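Ticket: Shared label printer drops off network, floor 2
Opened by: Orathai Thepsuriya
Assigned: Terence Hartley
Priority: Medium
Opened: July 20, 2021

Printer by the packing desk goes offline after it sits a while. Jobs pile up in the queue, then all come out at once when somebody power cycles it. Happens every day since the office move. Mizanur's laptop says "printer ready" the whole time so don't trust that.

TH: Went up and looked. Front panel has a network light, solid when I got there. Printed a config page. It's on DHCP, lease time 30 minutes. Old office had it on a fixed address. Pretty sure that's most of it but not all.

TH: Set a reservation on the Morkov router for it. Rebooted printer, rebooted print server. Test label OK from my machine, test label OK from Orathai's. Leaving open.

OT: Offline again after lunch. 15 jobs stuck. Turned it off and on, they all printed, half of them duplicates becuase people kept hitting print.

TH: OK so address is holding, I can ping it. Print server still marks it offline. Cleared the queue, restarted the spooler. Came back without touching the printer. So it's the server side.

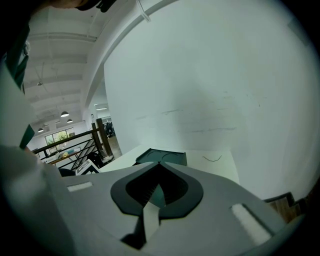

Internal notes

Server port for this queue has SNMP status turned on. Printer doesn't answer the status check once it goes to sleep, server decides it's dead. Seen the same on the Jendgate queue in January, fix was the checkbox. Unticked it under Configure Port. Also turned off deep sleep in the printer menu, it was set to 3 minutes, no idea who picked that.

Did NOT update the firmware. Lemance driver package is 400 MB and wants a restart of the whole server, not doing that during shipping hours.

Prasert asked if we can just go back to USB. No, four people print to it.

TH: Orathai pls leave it alone overnight and print one label first thing, don't power cycle. If it sticks, send me the time and what the panel says.

OT: Printed first thing, came out right away. Panel said Ready. Tassanee printed a batch for the Pongsiri order too, fine, no dupes.

TH: Good. Mizanur still had the old printer on his laptop pointing at the old address, so his jobs were going nowhere. Removed it, added the new queue. If anyone else has two printers with the same name in there list, delete the one with no location filled in.

Firmware moved to its own ticket. Closing this one, reopen if it drops again.

Status: Resolved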